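Songs for a Slow Thursday

June 17, 2021

I've had the new Mustura record on since breakfast, and I'm on my third pot of coffee, so forgive me if this one wanders a bit. It's called Drorach, it has 8 songs, and I bought it the minute it went up because I've loved Rok Perić's voice ever since my sister dragged me to see him play in January of last year (thank you, Annie, I take back everything I said in the car).

The first two songs are the loud ones, all buzzing synths and that big stomping drum sound. Then comes "Prandeo," and oh, I had to sit down for it! It's mostly Rok and an old organ, singing about moving back into his parents' house and finding his height still marked on the door. I'm not a crier, but I let the toast burn.

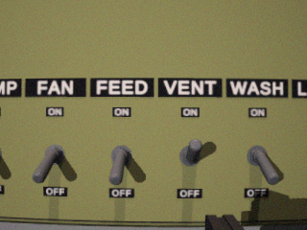
FAN, FEED, VENT, WASH. Sounds like a track list to me!

The second half takes longer to get going. I wasn't sure about "Bravo" at first, with all that clapping and the long talky bit in the middle, but by the fourth listen I was clapping along in the kitchen and frightening the cat. The closer is nearly 8 minutes and I wouldn't trim a second of it, although I do wish they'd turned the bass down a touch so you could hear the backing singers.

When I last looked, the video for "Prandeo" had 3,716 plays, and I'm afraid a good few of those are mine. It deserves a lot more, so do go and have a listen if you've got a quiet evening coming up. Start with that one, then go back and play the whole thing from the top, preferably on proper speakers. And if anyone knows whether they're pressing it on vinyl, please leave me a comment, I've already cleared a spot on the shelf.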